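# Mixer tap

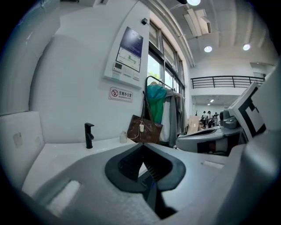 *Black single-lever tap at the back of a white worktop.*

A **mixer tap** blends hot and cold water through one spout. I grew up with separate taps (scald one hand, freeze the other!), so I'm rather fond of them. The single-lever sort usually lifts for flow and swings sideways for heat. Inside most modern ones there's a cartridge with ceramic discs, and when mine began dripping in July I swapped it in 11 minutes with Zawadi Kinyua reading me the leaflet down the phone. Older taps use rubber washers, which are cheaper but wear out sooner.

## See also
- Pillar tap
- Stopcock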